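Search this site
Enter keywords
Go

A Week Back in School (With Homework)

I gave up one week of August to go live in a dorm and read books I had skipped at nineteen. I'd go again tomorrow.

My old college, Ikcombe, runs a thing every summer called Alumni College. You pay your money, you get a room key and a reading list, and for six days you're a student again, minus the grades and the parking tickets. I had been throwing the brochure away for years. Then last spring I had a milestone birthday and a slow month at work, and I filled out the form on my phone while waiting for a prescription.

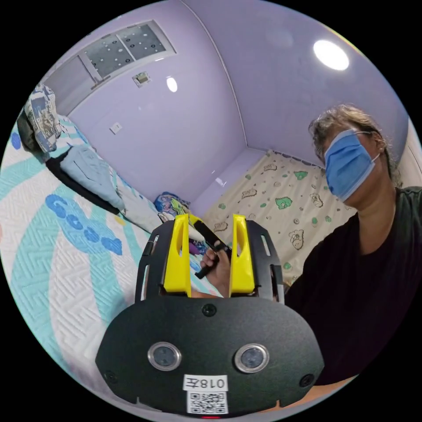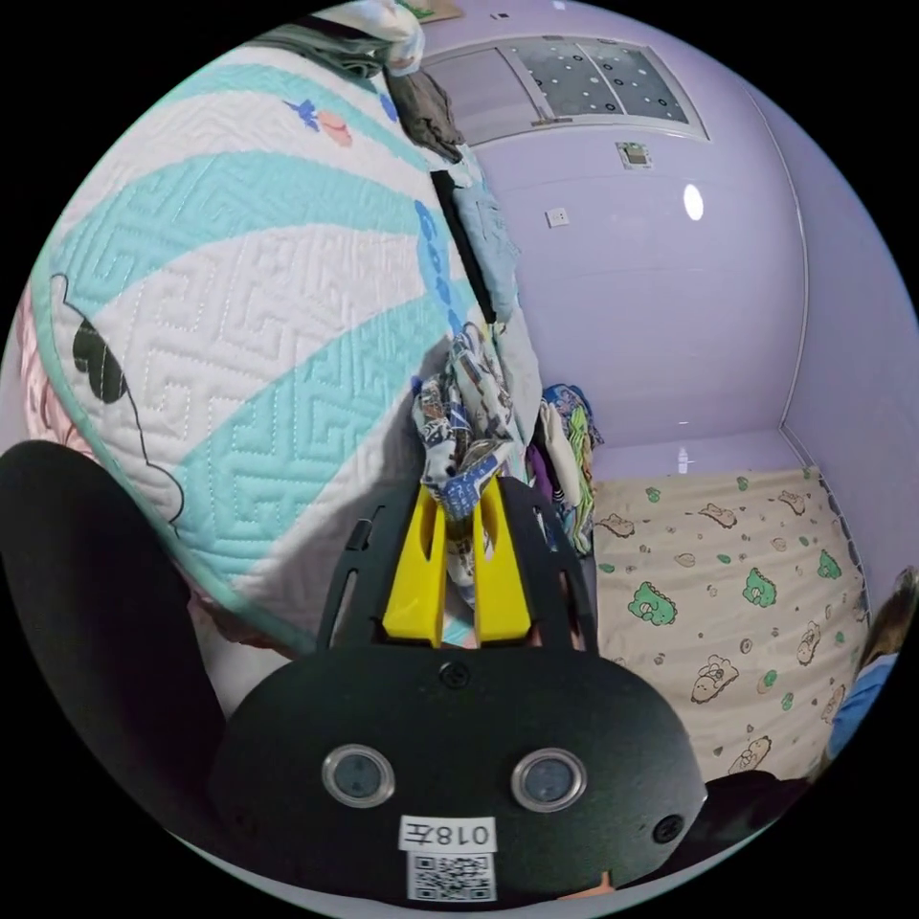
The cost was $649, meals included, and I want to get that out of the way early because it's the first thing everyone asks me. It covers a single room, three meals a day except the last day, your books, and a canvas bag with the college seal on it that I have already used for groceries more times than I can count. It does not cover getting there. If you live on the other side of the country, you'll want to do that math before you get excited.

There were 24 of us. The oldest had graduated before the science building was built and was still mad about where they put it. The youngest had been out for three years and was using up vacation days. I landed in the middle, which is a nice place to be, because people on both sides assume you know what's going on.

They put us in Closard Hall. I need to tell you that I lived in Closard my sophomore year, second floor, the end by the stairs, and that when I saw the name on my check-in sheet I made a noise loud enough that the student worker behind the table asked if I needed water. I did not get my old room. I walked past it at least twice a day, though, and on the second night I worked up the nerve to ask the woman staying in it if I could just stand in there for a second. She said sure, go ahead, and then she stood in the hallway eating an apple while I looked out my old window at my old view, which is of the loading dock behind the dining hall. I had remembered it as trees.

The mattresses are better now. The showers are the same! I'm convinced it's the same water pressure, saved up somewhere in the basement since I left.

So, the classes. You pick one morning seminar and stick with it, and in the afternoons you can wander in and out of whatever's on. My seminar was on the short novel. We had five books for five mornings, mailed to us in June with a cheerful letter telling us to have them all read before we arrived. I had read three and a half. I spent my first night in Closard sitting up against a cinder block wall with a reading light clipped to the cover, trying to get through the other half, and I felt so exactly like myself at nineteen that I had to put the book down for a minute and laugh.

I'd worried the discussions would be polite. When you get a bunch of grown people in a room who have all paid to be there, I figured we would spend the week complimenting each other. Not even close! By the second morning two people were in a real argument about whether the narrator of book two was lying, and it went right through the break and down the hall to the coffee urn. A retired dentist changed his vote on the last day and got applause. I talked too much on Day One, overcorrected, barely talked on Day Two, and found my level after that. Our professor told us we were better prepared than her undergraduates but much worse at putting our phones away, and I'd say she had us there.

Afternoons were looser. I went to a talk on the geology under the campus (limestone, lots of it, and a sinkhole story I've been telling at dinner parties ever since). I went to a choir workshop in the Dramani building, where the practice rooms are, and sang alto badly with people who sang alto well. I skipped a session on estate planning, and I'm told it was excellent, and I still don't regret the nap.

One thing I hadn't thought about is how quiet a college is in August. Ikcombe has 1220 students during the year, so it's never what you'd call a crowd, but in summer you can cross the whole quad and meet only a guy on a mower. At first I found it a little sad. I kept expecting somebody to come banging out of the student center with a tray. By midweek I'd come around completely. I started taking the long way back after dinner, past the pond and the old gym, with nobody to dodge and no place I had to be.

Now for the complaints, and I do have a few.

All the sign-ups run through an app called Trumico, and I don't think the app and I will ever be friends. It logged me out every night. It sent me a reminder for choir at 5:40 in the morning. It also told me that I was registered for a canoe trip I had never heard of, and I went, and it was lovely, so I'll call that one a draw. There's a paper schedule if you ask at the front desk. Ask at the front desk.

The food was fine for four days and then it was the same food. The salad bar is bigger than it used to be. The soft serve machine was out of order the entire week, with a handwritten sign on it promising otherwise, and you have not seen adults take disappointment hard until you've seen a line form in front of that sign after a hot afternoon.

And bring a fan. The packing list says "optional." The second floor of Closard in August says different. Bring a fan, bring flip-flops for the shower, bring your own pillow if you're fussy about pillows, and bring a real mug, because the paper cups give out before the coffee does. I'd also pack a sweater for the seminar room, where the air conditioning works beautifully.

People keep asking whether it made me miss being young. A little, at night mostly, when somebody down the hall was laughing and I could hear it through the door. But mainly I was struck by how little I used this place when I had it. I was there four years and never once went to hear a visiting lecturer unless it was required. I never took a geology class. I had twelve free credits my senior year and I used them on whatever met after lunch. I don't beat myself up over it, I was a kid and I was tired and I was in love with somebody in the marching band. Still, I sat in that room every morning with my underlined paperback and thought, okay, let's do this one right.

On the last day they hand you a certificate. It has no value whatsoever and mine is on the refrigerator. Then everyone strips the bed, drops the sheets in a big pile at the end of the hall and hauls their stuff down to the parking lot, and there's a lot of hugging between people who hadn't met the week before. Twelve of us from the seminar swapped emails. We've kept up a reading group since then, one short novel every month or so, over video, with the dentist picking the next one. He picks long ones. We've talked to him about it.

Registration for this coming summer opened last week, and the morning seminars are posted: one on the history of bread, one on the night sky, and the short novel again with five new titles. The single rooms go first. If you have a bad knee, say so on the form and they'll put you on the ground floor, and if you see someone lurking outside the last room by the stairs on two, be nice and let me in.

February 2026 issue

Contact the magazine | Submit a class note | Change your address | © Ikcombe Alumni Magazine. All rights reserved. | Back to top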